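Drucken | Per E-Mail senden

Begleitskript zur Vorlesung Wehrtechnik und Beschaffung
Einheit 8: Wann ist ein System eigentlich "einsatzreif"?
Stand: Mi, 17. Juni

Ihr Lieben, in der letzten Stunde sind wir bei den Begriffen ein bisschen ins Schwimmen gekommen (ich auch, gebe ich zu), deshalb schreibe ich den Stoff noch einmal ordentlich auf. Wer die Vorlesung verpasst hat, kommt mit dem Skript hoffentlich trotzdem durch. Die Folien liegen wie immer im Kursordner.

1. Abnahme, Zulassung, Einsatzreife

Die drei werden in der Presse gern durcheinandergeworfen. Bei der Abnahme prüft der Auftraggeber, ob geliefert wurde, was im Vertrag steht. Mehr passiert da erst mal nicht! Ein Radar kann die Abnahme glatt bestehen und trotzdem monatelang im Container stehen, weil noch niemand daran ausgebildet ist. Die Zulassung betrifft Sicherheit und Vorschriften, also Funkfrequenzen, Munitionssicherheit, Verkehrstauglichkeit und so weiter. Und die Einsatzreife stellt am Ende die Truppe fest, mit eigenem Personal und unter eigenen Bedingungen.

Ich rechne die Ersatzteilversorgung übrigens mit zur Einsatzreife. Da gibt es Lehrmeinungen, die das anders sehen, für die Klausur gilt aber meine. 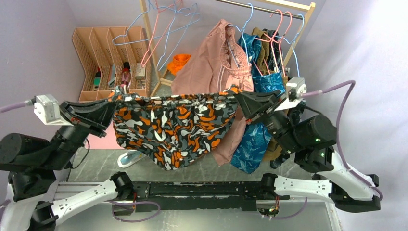
Shorts mit Tarnmuster, von zwei Roboterarmen am Bund gehalten

2. Unser Übungsfall: Frühwarnradar Stilon

Mit Stilon arbeiten wir bis zum Semesterende weiter, also bitte die Eckdaten parat haben. Hersteller ist Cudora, aufgestellt wird die Anlage auf dem Gelände Skirkeck. Im Vertrag stehen 3000 Betriebsstunden als Nachweis der Zuverlässigkeit. Bis zum Zwischenbericht waren davon 2273 Stunden geleistet, und 533 Stunden davon hat der Auftraggeber nicht anerkannt, weil die Software währenddessen noch geändert wurde.

Jetzt wird es nämlich interessant. Cudora sagt: Die Hardware lief durch, also zählen die Stunden. Der Auftraggeber sagt: Geprüft wird das System, und ein System mit anderer Software ist ein anderes System. Ich finde beide Positionen vertretbar, und genau deshalb taugt der Fall so gut für die Übung. Schaut bitte in den Vertragsauszug, Abschnitt "Konfigurationsstand", und lest auch die Fußnote dazu. Die überlesen jedes Jahr alle.

3. Datenanbindung an Ayaaba

Ayaaba ist das Führungssystem, in das Stilon seine Meldungen einspeist. Für unsere Zwecke reicht es, wenn ihr euch eine Leitstelle vorstellt, bei der mehrere Sensoren zusammenlaufen. Das Radar meldet eine Spur, Ayaaba vergleicht sie mit den anderen Quellen und entscheidet, ob daraus eine Warnung wird.

Wichtig ist mir die Schnittstelle. Wer ist schuld, wenn eine Meldung zu spät ankommt? Im Vertrag mit Cudora endet die Verantwortung am Ausgang des Radars, im Vertrag für Ayaaba beginnt sie am Eingang der Leitstelle. Dazwischen liegt eine Leitung, und für die steht in keinem der beiden Verträge etwas drin. So etwas kommt in der Praxis wirklich vor, und zwar öfter, als man meint (fragt mal jemanden, der länger in einem Projektbüro gesessen hat).

Der Erprobungsplan sieht im Oktober einen gemeinsamen Test vor, bei dem beide Systeme gekoppelt laufen. Überlegt euch schon mal, was man vorher schriftlich geregelt haben müsste.
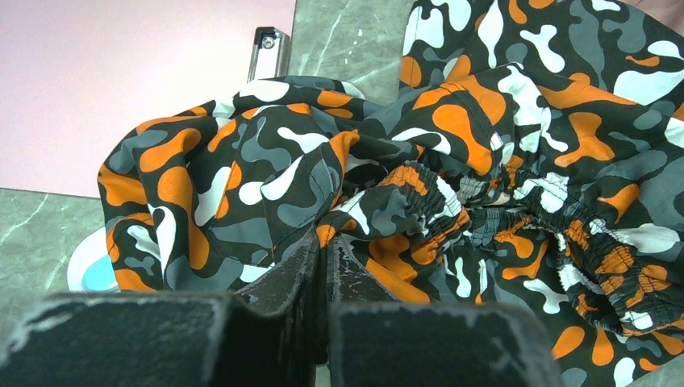 4. Aufgaben für die Übung

a) Berechnet die noch fehlenden Betriebsstunden einmal aus Sicht von Cudora und einmal aus Sicht des Auftraggebers. Rechenweg bitte hinschreiben, auch wenn er kurz ist.

b) Formuliert eine Vertragsklausel, die den Streit um den Softwarestand vermieden hätte. Zwei, drei Sätze genügen völlig.

c) Skizziert, wer bei der Leitung zwischen Skirkeck und der Leitstelle zuständig sein sollte, und begründet das.

Abgabe wie gewohnt über den Kursordner, gern zu zweit. Handschriftlich geht auch, dann aber bitte leserlich einscannen! Fragen zu Abschnitt 3 klären wir gleich am Anfang der nächsten Stunde.

Seite drucken | Per E-Mail senden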